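Notes for the snacking talk, May 2023. Go slow at the start, I always rush!

**Opening**

- Say hi, thank Samina for having me back.
- Ask who ate something between breakfast and now. Wait for hands. (They'll be shy. Put mine up first.)
- My story: in January I wrote down everything I ate at my desk at Sirner. I thought I was a two-snacks-a-day person. I was a five-snacks-a-day person, and I couldn't remember eating most of them.

**What we reach for**

- Mostly it's whatever is closest. Tell the bit about Radymyr moving the candy dish across the room and everybody sulking.
- Let people look for a second before I talk again.
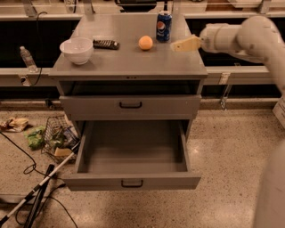
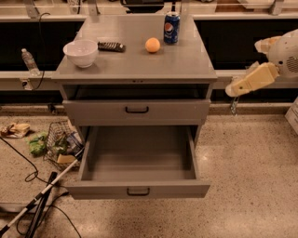

Okay, so hunger and boredom feel a lot alike at three in the afternoon, and that's the part I want you to take home. Before you grab anything, drink some water and give it a few minutes. If you're still hungry, great, eat! Go for the orange first, maybe, and see if you still want the can of Pepsi after (I often do, no shame). Peeling something slows you down, too, and I like that my hands are busy. Misaki keeps fruit in her coat pocket all winter and swears by it.

**The 500 question**

- Somebody will ask about calories. Rafia's rule is to stop counting once a snack hits 500 and call it lunch. Pause for laugh.
- Don't get pulled into diets. If it goes there, point them to the handout.

**Try it this week**

- Pick one snack a day and sit down for it. No phone, no email.
- Write down how hungry you were before. One word is fine.
- Swap notes with the person next to you (give them 3 minutes, then ring the bell)

Leave time for Mimoza's announcement about the kitchen sign-up.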